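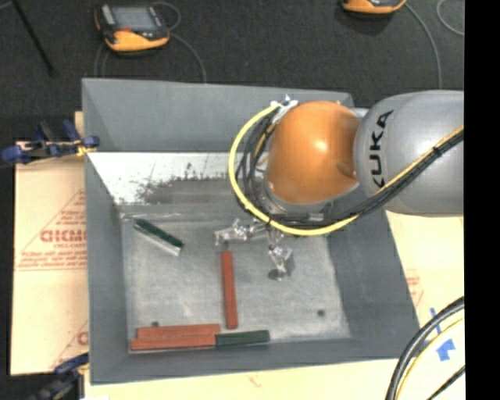
Home | Features | Reviews | Archive

Comparing two grippers takes longer than most buyers expect. At Pletora, the test bench runs each one through 30 picks from the same gray bin, on the same KUKA arm, before anyone looks at the scores. The blocks are red and dark green. One that lies by itself is an easy pick, but two pressed side by side near a wall leave little room for a finger.

The Relix hand dropped 5 blocks in its first set. The Zerkex hand dropped 2, though it was slower, and its full set took 42 minutes. Chettiar, which supplies the controller software, plans to repeat both runs in March with a softer fingertip.

Print this article | E-mail this article

Contact us | Copyright Pletora Review | Back to top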